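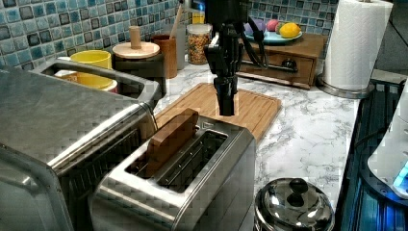

Tuesday, late

Gave up sugar at breakfast nine days ago on the strength of a leaflet and I am keeping this up mainly so that I can say I did it properly before I say it was rubbish.

The leaflet came from Draten, the health shop that took over the old shoe repair place. It promises "a calmer morning and a clearer head" if you change the first meal of the day and leave the rest alone. I like that last part. It means that whatever goes wrong after ten o'clock is my own fault and whatever goes right is down to them.

So: no jam, no marmalade, no honey, nothing out of a box with a cartoon on it. Toast is allowed if the bread is the right bread. The right bread, by a great stroke of luck, is sold at Draten. It weighs as much as a doorstop and you have to put it through the toaster twice, and the second time you have to stand over it. I have eaten it every day. It tastes of the bag.

Am I calmer? I wrote a number down each morning as the leaflet says to, out of ten, and I've just looked back through them. Six, six, seven, six, five, six, six, seven, six. I'd have given those numbers in any week of my adult life. The five was the day the boiler man didn't come. I don't see how marmalade could have fetched him.

There is a bit on the back page about a trial, and I read it again tonight with my glasses on. 93 per cent of people "felt a difference". It doesn't say a difference in what, or which way. I felt a difference too. I was hungry by half past ten and ate two flapjacks at work, which must have had more sugar in them than a month of jam. I suppose I'd be in the 93. They'd be pleased to have me.

And how many people did they ask? I had to hunt for it. The small print says 200 were sent the form, and then it goes quiet on the matter of how many sent it back. If I'd been sent one and given up on day three I wouldn't have bothered filling it in. The ones who'd enjoyed themselves would have. I'm no good at sums but I know who answers forms.

My sister swears by it, of course. She swore by the magnets. She swore by sleeping with the window open in January, and had a cough until Easter. She rang at seven to ask whether I'd noticed my skin. I said I'd noticed it was still on. She says I go into these things wanting them to fail, and I've been turning that over while I did the washing up. It's partly fair. I did want it to fail. But I've also eaten the bread, every slice, and she has already "adapted" hers, by which she means she's put the honey back.

What I can't get past is the price. The loaf is dear, and then there's the spread you are meant to have on it, a grey paste called Trikinon made from seeds, in a jar the size of an egg cup. I bought one. I've had it on five of the nine mornings and there's a good half of it left, because you don't go back for more. The label says 700 years of tradition. Whose? There's no country on it anywhere, only a drawing of a hill.

Went into the shop on the way home to ask. The girl on the till was perfectly nice and said she thought it was "from the mountains". I asked which ones. She turned the jar round and looked at the hill.

Bought nothing, and felt pleased with myself as far as the bus stop. Then the bus was late and I went into the Wakano for a coffee and there was the same leaflet, in a little stand by the napkins, next to a tray of iced buns. I had a bun. I won't count it as it was five in the afternoon and the method only covers the morning.

Mum had toast and dripping every day until she was very old indeed, and so did her mother. I'm aware that proves nothing either. If I'm going to be hard on the leaflet I ought to be hard on Mum. Plenty of people must have had dripping and not done well on it, and they aren't around to be brought up in arguments. Still, she was calm. She was the calmest person I've known, and she had sugar in her tea, two spoons, stirred for ages.

Perhaps it was the stirring. There's a leaflet in that.

Rain all evening. Finished the hem on the grey curtains and found I'd done one of them a good inch shorter than the other, so that's tomorrow night gone. The Enache catalogue came, addressed to the people before us again. I'll write "not at this address" on it and put it back in the post box, though it made no difference last time.

Five more mornings of the bread, to make up the fortnight. I did think of stopping tonight. But if I stop on day nine she'll say it begins to work on day ten, and I'll have to hear about it at every birthday. So five more. I've sliced the rest of the loaf ready and put it in the freezer, with the marmalade moved up to the top shelf behind the flour where I'd need the steps to get at it.

Must remember: bins, curtain thread (the darker one), ring the boiler people before nine and don't be polite.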